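Cetach Wrist Camera Kit review: five weeks of collecting demos at a bench

I've been meaning to write this one up since August, and every time I sat down to do it I ended up back at the bench collecting another batch instead, so I suppose that tells you something about the kit already! I bought the Cetach for our little shop in Henevham, where we've been trying to teach a policy to do the fiddly parts of desktop computer assembly. Processors into sockets, mostly, plus a few odds and ends when I get tired of processors.

In the package you get the small camera, a black bracket for it, a cable, a bag of hex screws in two lengths (label them, they look the same at ten at night) and a license for the recording software. Mounting went smoothly. The instructions say 30 minutes and I took most of an evening, but I'm slow, and I stopped to reroute the cable twice because it kept catching when the wrist turned over. A bit of braided sleeve fixed that and I'd love to see them put some in the box.

The view is what you're paying for, and I'm very happy with it. The fingers stay in the picture the whole time, so whoever is driving the arm can see the chip and the socket together on the way down. Before this we had only an overhead camera, and the gripper hid the very thing we cared about for the last inch of every approach. I'd squint at the screen and guess, and the policy we trained on those recordings had learned to guess too, bless it.

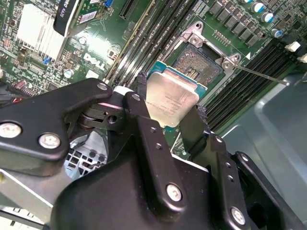
Then there's the recording software, and my feelings are more mixed. Starting and stopping an episode is one tap on a foot pedal (sold separately, get it, you'll want both hands on the controller). Each episode saves with the arm positions and the video lined up in time, and I never once found them drifting apart. Tagging is clumsier. You pick success, failure or partial from a drop-down menu, and the menu forgets your last choice, so by the end of a long session I was clicking the same thing over and over and muttering at it.

I finished the first set at 493 episodes. I kept the fumbled ones in their own folder, and I'd urge you to do the same, even if you don't plan to train on them. When our model kept coming in tilted, I went back through my own fumbles and found I'd been tilting the same way, probably for days. I recorded a fresh batch of 30 with slower, straighter approaches and mixed those in, and the tilt got a good deal better.

Lighting deserves a word. A processor's metal lid and an open socket full of gold contacts are about as shiny as anything you'll ever point a camera at, and auto exposure hunts whenever the wrist swings over them. Lock it by hand before you start. The setting is buried two menus down under "Sensor," and it resets after every update. I also hung a bit of tracing paper over my lamp, which cost me nothing and did wonders.

I did try the Tullorlow mount before this, borrowed for a couple of weeks, and it's a perfectly decent piece of hardware. It's lighter, and the bracket is nicer to look at, but the camera sits further back and I lost sight of the chip's corners on steep approaches. If you're picking up boxes and cups, save your money and get that one. For small parts I'd go with the Cetach every time.

Support was friendly and a little slow. I wrote to ask about the exposure reset and had a useful answer two days later, with a settings file attached that mostly cures it.

Good: the view, the timing, the sturdy bracket. Less good: the tagging menu, the exposure reset, no sleeve for the cable.

4 out of 5, and I've ordered a second one for the other arm.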